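**Simulation : la version 2 de nos règles de bonne pratique est là !**

13 septembre 2020 - Quel plaisir de vous l'annoncer : le guide Urnari pour les essais de robots domestiques en environnement simulé est relu, corrigé et adopté par toute l'équipe (bravo à Palesa Magagula, qui a porté la relecture jusqu'au bout) !

Le grand changement concerne les portes. Chaque pièce virtuelle doit désormais préciser l'angle d'ouverture au départ de l'essai, le sens de rotation et la position de la butée. Les sols brillants ont aussi droit à leur paragraphe, car les reflets comptent parmi les conditions à consigner dans la fiche. Frøydis Sjöberg a repassé 513 essais du projet Trirkiro avec cette grille, et les fiches se comparent enfin d'un site à l'autre !

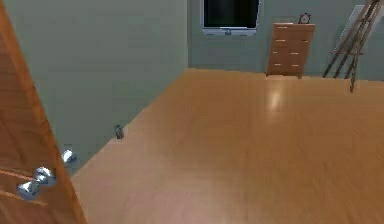 Autre règle à retenir : un essai interrompu reste dans le registre, avec son motif. On ne supprime rien - même les ratés du premier matin. Vos remarques sur le chapitre des portes sont attendues chez Frøydis avant la fin septembre.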